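Notes on a walking holiday at Griltstead

April 2026

I have now completed the sorting of my photographs from Griltstead, and I wish to set down a short account of the visit while the details remain clear. I took 177 pictures over the course of the stay. A selection of 35 will be placed in the album, and the remainder will be kept on a separate drive.

The journey was made by rail as far as Himness, followed by the local bus. Passengers should note that the bus does not wait for late trains. I missed the first connection and spent the better part of an hour in the station tea room, where the service was prompt and the scones were fresh.

Accommodation was at the Mittal guest house, on the hill above the harbour. My room was clean and quiet, with a view over the rooftops towards the lighthouse. Breakfast was served from seven o'clock, and packed lunches could be ordered the evening before.

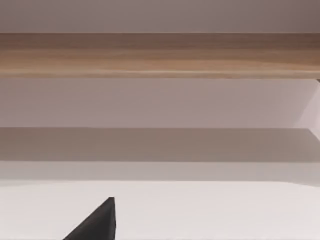

The principal walk follows the cliff path north to Ristix Point and returns inland through the woods. The guide leaflet allows 3 hours for the circuit. I required rather more, having stopped often to photograph the seabirds on the ledges – chiefly kittiwakes, with a small number of razorbills lower down. Stout footwear is advised, as the descent to the cove is steep and the handrail ends before the final steps.

On the last afternoon I visited the town museum, which holds a collection of about 2000 glass negatives showing the fishing fleet and the families who worked in it. Only a few are on display at any time. The attendant was kind enough to bring out a further box on request, and I remained until closing.

I intend to return in June, when the boat trips to the outer rocks are running. Tickets are sold from the kiosk on the quay, and payment is by cash only.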